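The Long Road to a Folded Shirt

Laundry has been the robotics field's favorite promise for as long as I have covered it, and the promise is always a couple of years off. So when the Netis group put out its April paper claiming that a two-armed robot had learned to fold clothes from 126 demonstrations, I went to read the appendix first.

The main result is easy to state. Earlier methods of this type wanted about 2,000 recorded examples, each one a person steering the arms through a fold. The new method, named Yupanqui, sorts the recordings by how much the cloth changes from moment to moment and trains hardest on the stretches where it changes most. Maritza Valderrama, who leads the work, told me most of a folding demonstration is "arms traveling through air," and that a model learns little from it.

I believe that part. What bothers me is the test. The paper reports 33 trials, and 21 of them ended in a fold the team called acceptable. Acceptable was judged by the people who built the system. A trial that began with the garment already spread out counted the same as one that began with a heap.

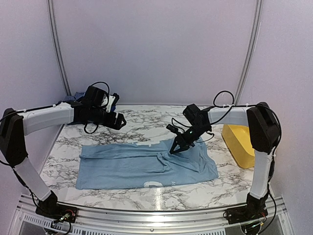

Flattening is where these systems tend to die. A sleeve tucked under a body panel looks like any other wrinkle, and a gripper that pinches two layers when it wanted one can spend a whole trial making things worse. Valderrama concedes that the failures cluster there, though the paper gives no breakdown. She says one is coming.

Hedeck, which makes a competing system, has asked for the raw recordings. If the numbers hold up when someone else picks the clothes, I'll be glad to write that story too.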